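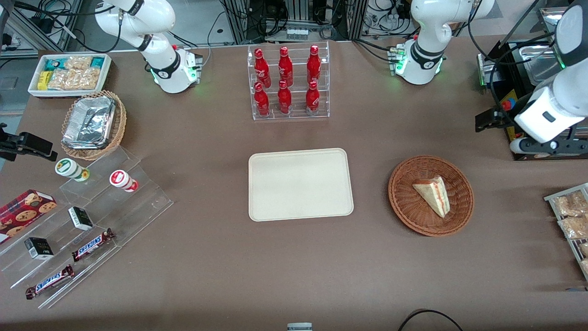

My father kept the snacks in the glove compartment of the car, and they were always the same snacks: two rolls of mints, a bag of peanuts, and a candy bar that had melted and set again so many times it had the shape of whatever road atlas was lying on top of it. We drove from Murley to my grandmother's house in Oltine every July, 544 miles each way, and I can still tell you which gas stations had the good ice machine.

I've been thinking about those drives because I just did the same one, for the first time in a long while, with my own two kids in the back and my husband beside me being very patient about my singing. It went pretty well! We left a little before six, which in our family counts as a triumph, and we were past Laur before anybody asked for food (my daughter asked, and then my son remembered that he was also starving).

I'd spent most of the evening before getting the food ready, and this is where I become my mother. She never believed in buying anything on the road. She'd boil eggs and wrap them in wax paper with a twist of salt, and she'd slice cucumbers into a jar, and there was a thermos of tea that tasted a little of every soup that had ever been in it. My father would eat an egg to please her and then, twenty minutes later, the glove compartment would click open. She always looked out the side window when he did it. I thought for years that she hadn't noticed.

So I packed both ways. I made the eggs and the cucumbers, and some flatbread with cheese rolled up inside, and then I had a second bag down by my feet that was all mints and peanuts and chocolate. My advice, for what it's worth, is to keep the second bag in the front. A bag of chocolate in the back seat doesn't last to the county line.

We stopped for lunch at the picnic area outside Josside, the one with the tall pines and the slope that's too steep to sit on comfortably. It used to have a hand pump you could drink from and that's gone now, but the tables are in the same places. A man at the next table saw me unwrapping the eggs and laughed out loud, and said his mother did the very same thing. His name was Wafula Masanja and he was driving his brother's furniture to a new apartment, all by himself, with a chair strapped on top that he didn't trust one bit. We traded him an egg and some flatbread for a bag of plantain chips, and my son has talked about those chips ever since. If anyone knows a good recipe, please leave it in the comments, as my first try came out like shoe leather.
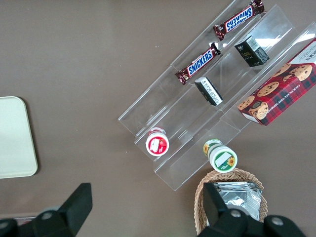
The afternoon was harder. It was hot, the road past Josside is under construction for what felt like forever, and we'd used up the audiobook. I brought out the alphabet game, which my brother and I used to fight over bitterly, and my kids fought over it bitterly too, mostly about whether a Q on a license plate should count. (It should. I'm sorry, but it should, or you'll be sitting on Q until Christmas.)

When I was little the last stretch was the part I loved most, when it was getting dark and my parents talked quietly up front and thought we were asleep. They talked about money and about the neighbors, and whether Umesh Kaushik down the street would ever fix his fence. I don't think I've ever felt so safe as I did listening to them go on about that fence. My two really did fall asleep this time, so if they heard us arguing about the water heater they've kept it to themselves.

We pulled in after nearly 11 hours, counting stops. My grandmother's house belongs to my aunt now, and she's painted the porch a soft green that I wasn't sure about at first and have come around to. She's 70 this year and she still came down the steps faster than I could get my seat belt off. There was soup on the stove. She asked if we'd eaten, and I said yes, all day long, and she went and got the bowls down anyway.

We're heading back on Thursday and I've already been told there will be eggs. My aunt is making them herself - she says I boil mine too long, and that my mother did too.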